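Arkau board task - fault report, February

Goal was pegs into the board with both hands, Vuker controller. First runs fine. Then the right hand started closing late, 2 seconds after the command. Stopped everything, hit the e-stop, checked cables. Nothing loose.

Log showed 3000 dropped messages. Left hand had 9. So only one side - probaly the driver.

Both arms at the board, blue parts laid out:

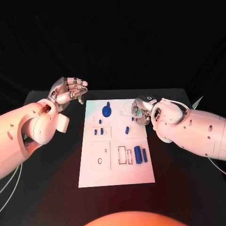
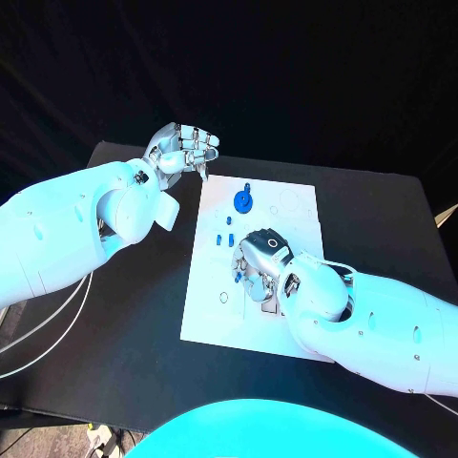
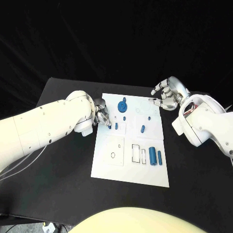

Swapped the driver, re-ran 19 times. Delay came back twice, both on the right. Still need to test teh other power supply. Speed limit stays on untill then.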